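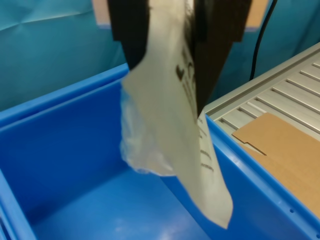
Speaker notes: What goes in the blue bin
Edby reuse evening, Jan 2, 2021

Slide 1
Good evening. I was asked to talk about soft packaging and to be upbeat. I can manage the first part.
Pouches, wrappers, sleeves, mailers. Thin stuff, light stuff. Ask the room who rinses theirs. Wait for hands. Don't comment.

Slide 2
The printing on the pack. Leaves, arrows, hearts, a friendly font. I don't trust any of it. A heart is a drawing. It tells you what the design department had in mind. Look for the material code, and if there isn't one, ask yourself why they had room for the heart.

Slide 3
My December test at home. Kept every soft pack for 9 days and ended up with 33. I read each one front and back. Only 2 had instructions I could follow without going to a website, and one of those sent me to a drop-off point in Bielecka that had closed.
(Hold up the bag of packs. It is bigger than people expect.)

Slide 4
The Plaltard leaflet. It says "just pop it in the bin." Which bin? Ours in Edby are blue, theirs are not, and the leaflet went to both towns. I wrote in. Still waiting.
Skip this if running late.

Slide 5
What I do now, for what it's worth.
Empty it. Shake out the corners, crumbs hide in the long pointed ones.
Flatten it, don't ball it up.
Paper and plastic stuck together: I leave it out unless the pack names a scheme that takes it.
Buy the big size if you'll eat it. Fewer packs, less reading.

Slide 6
Brosero's refill shelf. Good idea, I use it. But I'd like to see what the refills arrive in before I clap. Somebody ask them, they're here tonight.

Questions
Hall is ours for 40 minutes in all. If anyone asks whether it all gets burned anyway: I don't know, and I'd be wary of anyone who says they do without showing you the paperwork.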